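Opinion > House & Yard > Storage

The bin belongs on the table

8 min read

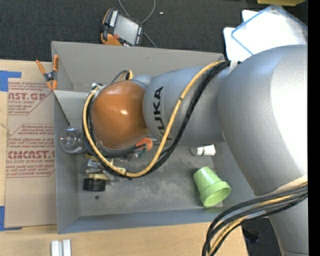
Philippa Drossart

My position on storage can be stated in one line, and my family would like me to stop stating it at dinner. A bin should be grey, it should be open, and while you are putting things into it or taking things out of it, it should be up on a table like a civilized object.

I came to this view in a basement in Uven, where I have lived long enough to own four kinds of salt for the front steps. The basement held the usual Canadian sediment: skates nobody fits, a box of extension cords, the good cooler, the cooler we use. All of it lived in lidded totes, stacked to the joists, and all of the totes were opaque in the colours of a children's birthday party. Somebody once told me the colours were a system. If so, it was a system known only to the person who set it up, and that person was me, and I have no memory of it.

So I replaced them with open grey tubs from Kaltitz, which makes one shape in one colour and appears to regard this as a finished line of work. The sides are tall and slope outward a little. They nest when empty. There is no lid to buy, no lid to lose, and no lid to find in April under a snowblower, cracked across one corner. The tubs cost nine dollars each at the hardware store on Lapiņa Street, where they are kept beside the furnace filters and advertised by nothing.

A friend whose taste I otherwise respect told me they looked like something from a loading dock. I think she meant this as a criticism. I have never seen a loading dock where six people stood around wondering which box had the tape.

The case against the lid is simple and I'm surprised it still has to be made. A lid is a promise that you are done with something. Most of us are not done with anything. We are partway through the Christmas lights and partway through the camping gear and have been partway through the photographs since my mother's condo was sold. Put a lid on that and you haven't stored it, you've lost an argument with it. Worse, a lid makes a flat surface, and a flat surface in a house attracts a second bin, and a third, until what you want is at the bottom of the pile. What you want is always at the bottom of the pile. I believe the mitts go down there on their own.

Then there is dust, which is what the lid people bring up next. Yes. Things in open bins get dusty. I have looked at my dusty extension cords and found them still willing to extend. For the wool blankets and anything a mouse might want to raise a family in, I own two lidded totes, and I keep them on a high shelf where they can feel superior.

The colour matters more than you'd expect. I tried clear plastic for a while, on the advice of the Inditetti catalogue, which arrives in my mailbox in July and is mostly photographs of pantries. Clear is meant to let you see what you have. In practice you see it all day. You walk past to change the laundry over and there it is, pressed up against the side like a commuter: one flipper, the waffle iron, a beige tangle that used to be for a printer. Inditetti will also sell you labels, and a pen for the labels, and a tray for the pen. There is a set of 100 labels, already printed, and I read the whole list in the tub one night hoping for a word that applied to my household. "Linens" was as close as we got.

Grey asks for none of this. Grey is the colour of not being looked at. You lean over, you see what is inside, you take out the one thing, and you go back upstairs. I painted a number on the end of each tub with leftover trim paint and my record-keeping stops there. Number 8 is cables. Why it should be 8 is a question for the historians.

But the tub is only half of it, and the half people will grant me. The table is where I lose them.

Almost everyone sorts on the floor. They drag the bin to the middle of the rug, kneel, and begin pulling out sweaters with the expression of someone bailing a canoe. Within ten minutes there are piles. Within twenty, the piles have a dog in them. Your knees have gone, you've sat down fully, and now you're reading a 1990s instruction booklet for a fondue set, because sitting on the floor turns any adult into a child on a wet afternoon. The decision to keep or toss has been quietly replaced by the decision to stay down there. I have kept some terrible things on account of my knees.

Now lift the same bin onto a table. A plain one, pale wood for preference, with nothing precious about the finish. You are standing. You can see the bottom of the bin without putting your head in it. The things that come out have to go somewhere on the tabletop, and a tabletop has edges, which a floor does not until you reach the wall. When the table is full you must deal with what's on it. It is extraordinary how brisk a person becomes when supper has to be eaten on the same spot at six o'clock.

I'll concede a few points. A full tub is heavy, and the big one is sold as holding 101 litres, a figure chosen, I assume, by someone who has never carried 101 litres of anything up a flight of basement stairs. Fill it halfway. Carry it twice. Also, the underside of any bin that has spent the winter on concrete should be wiped before it goes where people butter toast, and I have had some correspondence within the home on this subject. I now use an old flannel sheet. The sheet lives in tub 3.

I'm aware too that there's a kind of person who takes pleasure in a handsome box. Wicker, a hinged lid, a bit of leather where your hand goes – I've been given a couple as gifts and they are very nice. One of them has my passport in it, or did. I check the other one first and then go through the coat pockets.

The extension cords I can find in the dark. My son borrowed one last month and put it back in the right tub without being asked, possibly because there was no lid to set his pop can on. He did leave the tub on the kitchen table. I let it stay there through breakfast, on principle, and everybody ate around it.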